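Re: [homekeeping] One basket, one tray: the Wovside method

Shewit Lemma wrote:

> I've been doing the Wovside sort for 16 days now and I'm sold. You put one
> basket and one tray on the table. Anything cloth goes in the basket,
> anything you eat or drink from goes on the tray, and trash goes in a bag as
> you come to it. No piles, no "I'll decide later." The whole table takes me
> 10 minutes. The booklet says a household saves 172 hours a year this way and
> I believe it. Has anyone else on the list tried it? I'd love to hear how it
> went, especially from people with kids.

Shewit, I'm glad it's working for you, and I did try it, on Saturday, with the booklet open on the chair next to me. But I have doubts, and since you asked, you're getting them.

First, the 172 hours. Where does that come from? I went through the booklet twice and there is no source, only the number in a large font. If your table takes 10 minutes a day, your whole year of table clearing comes to well under 172 hours. So they'd have you saving more time than you spend. I wouldn't mind if they just said "it's quicker." It might be.

Second, cloth in the basket, no exceptions. My basket has a fabric liner, like the one Wovside wants you to buy, and I don't want a damp dish towel sitting on that next to a clean sweater. The booklet doesn't separate clean from dirty at all. It says "sort later at the machine," and that sounds a lot like "I'll decide later" to me. I ended up with two baskets by lunchtime, and at that point I'm back to what my mother did without a booklet.

Third, the tray. I own a Fato tray, a decent size, and it was full after one breakfast for three people. Plates stack. Mugs don't, or mine don't, and the minute you set a cup on top of a plate to save room you have something that slides when you lift the tray. The booklet is silent on carrying the tray to the sink. I suspect whoever wrote it has a dishwasher two steps from the table.

I'll give them the bag. Having a bag open on the table from the start did help, and I'll keep doing that part.

What follows is how I'd lay it out if anyone wants to try it without buying the set. Same idea, fewer rules.

1. Basket in a back corner, clothes only. Let them go in any old way, because folding at the table is a waste of effort. Towels and napkins go straight to the laundry room.

2. Tray toward the back too, with the front of the table left for working. Plates stacked first, mugs standing beside them. Cup on top of the plates only if you're not going far.
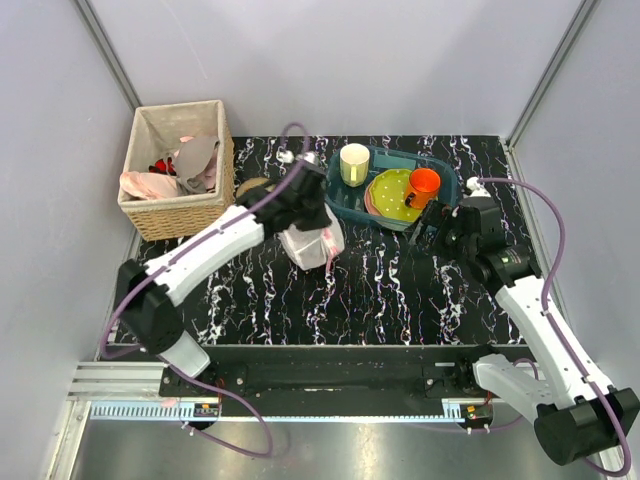

3. Bag last, and tie it before you lift the tray. I did it the other way around and had to set everything down again in the hallway.

4. Leftover food. This is the gap that bothers me most. A roll or a potato isn't cloth, isn't a dish, and isn't trash if someone still means to eat it. Wovside has no place for it. I put mine on a saucer on the counter and deal with it before I touch the dishes.

5. Papers, keys, chargers, homework. Also no place for them in the booklet, and on my table that's most of the problem. Shewit, what do you do with these? Do you clear them off before the 10 minutes start? If so I'd say the clock is off.

I'd also like to hear from anyone who stuck with the Adivo cards from December, which got the same kind of praise here for a few weeks and then went very quiet. Mine are in a drawer. I don't say that to be mean, I just want to know how many of us are still doing any of these things by the third month.

If somebody has used the Wovside sort for longer than 16 days with kids in the house, please write and tell me how it's going. I could be wrong about the basket. I don't think I'm wrong about the 172.

One more thing, for whoever asked about the lid for the Wako bread box: I still have the spare and you can have it for the postage. Write to me off-list.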